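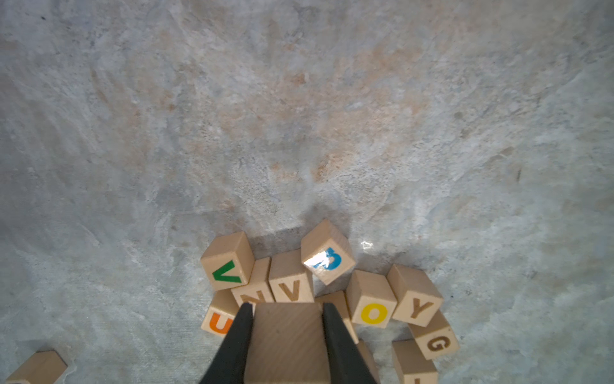

字母积木的冬天与春天

生活志 > 家中旧物 > 2021年3月1日

家里有小孩的人大概都有过这样的经验:半夜起来倒水,光着脚,踩到一块方方正正的小木头,疼得倒吸一口气,又怕吵醒人,只好扶着墙站一会儿,把那块东西捡起来揣进睡衣口袋里。第二天早上洗衣服之前一摸,哦,是个字母。我家洗衣机上面的窗台,很长一段时间都摆着这么几块从口袋里掏出来的字母积木,排得乱七八糟,什么词也拼不成,晾衣服的时候看一眼,倒也觉得亲切。

这个冬天我们在家待的时间比往年都长,柜子翻了一遍又一遍,翻到最后,翻出来的就是积木。塑料的那些早送人了,剩下的全是木头的,有的是孩子小时候买的,有的是亲戚家孩子长大了转过来的,还有几块来路不明,混在里面也待了好些年。字母有的印着颜色,绿的、蓝的、紫的、橙的,有的什么颜色也没有,只是刻在木头上的一道棕色的痕。倒在桌上,哗啦一声,那个声音跟塑料的完全不一样,闷一点,也暖一点。(邻居可能不这么想,楼下的邻居,对不起!)

我本来只打算写一篇很短的小文章,讲讲旧积木怎么收拾,编辑也只给我留了一页。可是问的人越多,话就越多,从收拾讲到买,从买讲到玩,从玩又讲到一些跟孩子没什么关系的事情,最后就成了眼下这么长的一篇。请您泡杯茶慢慢看。

一块方木头的脾气

先说说木头。字母积木用的木头多半颜色浅,纹理细,这样字印上去才看得清楚。您拿一块在手里转一转,会发现六个面的样子是不一样的:有的面纹路是一条一条直着走的,有的面是斜的,有的面是密密的短纹,像横着切开的萝卜,那是木头的端面。端面最会喝水,也最会喝颜料,小孩子的水彩笔要是画在端面上,您基本就可以当它是永久的了。

字母做上去的法子也不一样。印的那种颜色鲜亮,摸起来几乎是平的,时间久了,棱角附近会先磨淡,一个E磨着磨着就像个F。刻的或者烫的那种没什么颜色,棕棕的,乍一看不如印的讨喜,可是手指能摸出来。我认识的几位妈妈都说,孩子很小的时候喜欢彩色的,会认字以后反而爱摸刻的那种,闭着眼睛猜,猜错了就赖皮,说是木头没刻好。

棱角也值得说一句。好一点的积木边上都倒过角,就是把尖尖的那条棱磨圆一点点,磨得太少扎手,磨得太多又站不稳,摞到高处就往下滑。我家有一套早年在集市上买的,棱磨得太圆,孩子搭了一个冬天的塔,没有一座像样的,气得拿去给娃娃当枕头。后来换了别的积木,才知道原来塔是可以搭高的。

颜色会变,这一点很多人没想到。原木色的积木放在窗边晒上一个夏天,会慢慢变深,从米白变成蜂蜜那种颜色,朝上的一面深,压在下面的一面浅,像晒出来的袜子印。我自己是很喜欢这种变化的,但如果您希望一套积木颜色整齐,那就请收在盒子里,别放窗台。我家窗台上那几块已经晒得跟别的兄弟姐妹不大像了。

把它们倒出来

收拾积木之前得先倒出来,倒在哪里很有讲究。地毯最安静,可是细灰和饼干渣也跟着进了地毯;地板好扫,就是响,滚得也远,沙发底下总有一两块要拿尺子去够。我现在都倒在桌面上,找一张颜色沉一点的桌子,灰的最好,浅色的木块放上去一个一个清清楚楚,字母也显眼。石头样子的桌面凉凉的,夏天玩尤其舒服,不过硬,摔上去木头容易磕出小坑,底下垫块布就好了。垫布也有坏处,塔又站不稳了。这种事总是顾得了这头顾不了那头,您看着办。

光线也有关系。桌面要是反光,灯又在正上方,有几块的字就白花花一片,3和B都分不清楚,得歪着头看。孩子倒是不在乎,歪着头看本来就是他们的长处。我通常把台灯挪到左手边,灯光斜斜地过来,木块后面拖出一道软软的影子,刻的字这时候最好看。

倒出来以后先别急着分。让它们自己堆在那儿,有的立着,有的斜靠在别人身上,有的把字母藏在下面,只露出一个光光的木头面。我小时候最喜欢这个时候,什么都还没开始,什么都可以拼。现在人到中年,依然喜欢,往往坐在桌边发一会儿呆,茶都凉了。

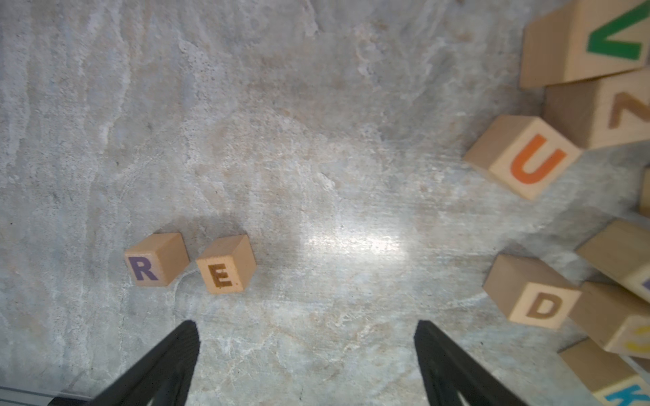

灰色桌面上,紫色的R和棕色的E隔着一道窄缝挨在一起,别的字母多半挤到了右边。

擦洗和晾干

木头积木最怕泡。我知道有人图省事,一股脑儿倒进洗菜盆里,放上热水和洗洁精,泡完了摊在阳台上。千万别!木头吸饱了水会胀,干了又缩,来回几次,边上就要开裂,印的颜色也容易起皮。我妹妹家有一套就是这么毁掉的,字母掉得只剩一个小尾巴,如今拿来垫桌脚。

稳妥的办法是一块布、一碗温水,水里滴一点点白醋或者温和的皂液,布拧到几乎不滴水,一块一块地擦。听起来麻烦,其实擦着擦着就有了节奏,跟剥毛豆差不多,适合一边听广播一边做。擦过的马上用干布再抹一遍,然后立起来晾,块与块之间留一点空,让风能走过去。晾的地方要通风,不要晒,也不要放在暖气上。

遇到蜡笔印子,先用指甲或者硬纸片刮掉浮在上面的那层,再用布蘸一点食用油轻轻打圈,最后拿皂液布收尾。圆珠笔就难一些,如果印在没有字的那一面,可以拿细砂纸磨一磨。砂纸买200目的就够了,顺着纹理走,手要轻,磨两下停下来看看。我有一回一边打电话一边磨,电话讲完,一条边矮下去一截,从此那块积木永远站得像个有心事的人。

磨过的地方摸起来会有点干,可以上一点保养的油或者蜂蜡。小孩子会往嘴里送,所以一定要挑能接触食物的那种,抹得薄薄的,放上几天再玩。印了字的面我一般不上油,怕颜色糊掉。刻字的面上一点倒很好,字会显得深一些,像刚下过雨的树皮。

去Tudamcombe找积木

说到买,我得讲讲Tudamcombe。那是个坐区间车就能到的小镇,镇上一条斜街,街的中段有一家叫Solanki的旧玩具铺,门很窄,推着婴儿车进去要先把车头抬一抬。前年七月我第一次去,本来是想给外甥找一个铁皮青蛙,结果青蛙没有找到,在靠里的架子底下看见一个大木箱,里面全是散的字母积木,论块卖,3块钱一块,随便挑。

散卖的积木有散卖的好处。一整套的字母积木,总是那几个常用的字母不够用,想拼一个长一点的名字,E用完了,A也用完了,剩下一堆Q和X面面相觑。散箱里就可以补。那天店里还有一位白头发的老先生,蹲在箱子另一边,不紧不慢地翻。我们俩就那么头对头蹲着,谁也没说话,后来他从自己手里挑出一个R递给我,大概是看我翻了半天,手里的字母怎么看都差一个R。我到现在也不知道他是怎么看出来的。

Solanki的箱子里,印的和刻的混着放,大小也不完全一样,差那么一点点,单看看不出来,摞在一起就露馅了。店里的人教我一个法子:随身带一块自家的积木去,看中哪块就并排放在玻璃柜台上,眼睛放低了平着看,高出来或者矮下去马上就知道。我后来每次去都在大衣口袋里放一块,有时候回家忘了拿出来,在超市付钱,一掏掏出一个字母,收银的姑娘看看我,我也看看她。

如果您想买新的,我试过两种。Canesa的小作坊做的是印字的,盒子是布袋改的,抽绳很结实,一套40块,字母颜色用得大方,适合刚开始认字的孩子。缺点是布袋敞不开口,找一块要把手伸进去摸,最后总归还是全部倒出来。Jorotier的是刻字款,装在带推拉盖的扁木盒里,一套80块,分量很沉,当礼物送人最有面子,拎着走路就没那么有面子了。它的盒子设计得一格一格的,收的时候要把每块都放平才推得上盖,对大人来说是享受,对三岁的孩子来说是惩罚。我的建议是盒子留着放别的,积木另找个筐。

收在哪里

既然说到筐,就多说两句。收积木的容器,口要大,身要浅。深桶看起来能装,孩子够不到底,就会整桶掀翻,天天如此。浅一点的筐,手一拨就能看到下面的,反而不用全倒出来。藤的好看,可是有缝,木刺也会勾毛衣;毛毡的软,收拾起来静悄悄,只是一装重就塌肩膀。我家现在用的是一个旧抽屉,原来那个柜子坏了,抽屉却好好的,底下粘了毡垫,在地板上推来推去,孩子管它叫渡船。

不必按字母顺序收。我试过,按A到Z排好,整整齐齐,心里很舒坦,当天晚上就乱了。后来改成只分两堆,印字的一堆,刻字的一堆,也只坚持了几个星期。如今就是混在一起,要玩的时候再找,找的过程也算玩。唯一坚持的一条,是睡觉前地板上不能有,理由在文章开头已经交代过了,我的脚底板可以作证。

玩法,以及一些不算玩法的

拼名字当然是第一位的,拼完自己的拼爸爸妈妈的,拼猫的。我们用拼音,于是X、Z、Q这些在外国盒子里坐冷板凳的字母,到了我家忽然都忙起来,有时候还要排队。U也抢手,吕字该用的是上面带两点的那个,没有,就拿两颗黄豆放在U的头顶上,黄豆滚走了,再放一次。家里要是有人姓吕,请预备好黄豆。

还有一种玩法叫藏字。把几块积木字母朝下扣着,只露出光面,大家轮流翻,翻到什么就说一样带这个音的吃的。翻到N,牛奶、年糕;翻到D,豆腐、大饼;翻到V就麻烦了,拼音里用不上它,我们家的规矩是翻到V的人去厨房给大家切水果。您要是也想玩,V可以多放几块,前提是家里有个好说话的人。

稍大一点的孩子可以做信箱游戏:睡前在餐桌上给对方留几块字母,第二天早上猜是什么意思。只能用首字母,多的不许放。有一天早上我看见桌上摆着W、B、X、Q,想了整整一顿早饭,晚上才问明白,是“我不想去”,说的是牙医。牙医还是去了,回来以后桌上换成了B、T,“不疼”。

大人也可以玩。我有个朋友把字母积木放在书架上当书挡,一格一个字母,找书是完全不靠它的,只是看着高兴。还有人拿它压茶巾、垫锅铲、夹在窗缝里防止窗户被风带上。我自己写东西写不下去的时候,会从抽屉里随手抓几块,在桌上推来推去,推着推着两块碰在一起,轻轻一响,又推开一点。一个下午就这么过去,稿子未必有进展,桌面倒是擦得很干净。

缺了的那几块

旧积木总会缺。缺的那几块去了哪里,各家有各家的说法,我家比较可信的去处有:公园沙坑、外婆家的钢琴后面、以及某年搬家时那只封得太早的纸箱。刚开始我还会认真去找去补,后来就随它了。缺了M,就把W倒过来;缺了O,拿瓶盖顶上;Z躺下来就是N,N躺下来又是Z,这两位互相替班很多年,配合得很好。

想自己补也不难。木料店里有裁好的小方块卖,买来磨一磨边,拿铅笔描好字母,再用小刻刀慢慢走一遍。直线的字母好刻,E、N、V都适合新手,带弯的像R和B,刀容易跑,先在废木头上练练手。刻坏了也留着,我家有一个刻坏的R,肚子瘪了一块,孩子每次拼词都要先把它找出来用,放着旁边好端端的不要。

昨天晚饭后我们又把抽屉推了出来,孩子说要拼一个特别长的词,长到桌子这头到那头。我去洗碗,洗完出来,桌上的字母已经拐过水果盘,正往桌边走。我问拼的是什么,说还没拼完,让我去窗台上把那几块也拿来。

本文作者常年为本刊撰写家居旧物的文章。文中提到的Solanki旧玩具铺雨天可能提早关门,去之前最好先打个电话。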